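Chapter 7
Getting Better: How the Body Repairs Itself

Think about the last time you skinned a knee. Within minutes, your body had started a repair job that no machine can match! This chapter follows that job from the first drop of blood to the last bit of scar, and it's one of my favorite stories in all of health science.

We begin at the small hospital in Kendville, where the children's floor has 20 beds and a very busy playroom. You'll meet platelets first, then the white blood cells that clean up after them (they are wonderful, messy eaters).
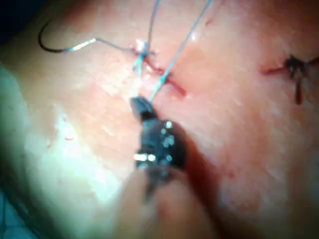

Healing goes faster when the two sides of a cut are close together, so new cells have less of a gap to cross. A suture helps with that. Look at the blue thread and the knot on the short red line, where the edges of the wound meet. Section 7.2 covers what new tissue needs in order to grow there.

Key words: platelet, clot, suture, scar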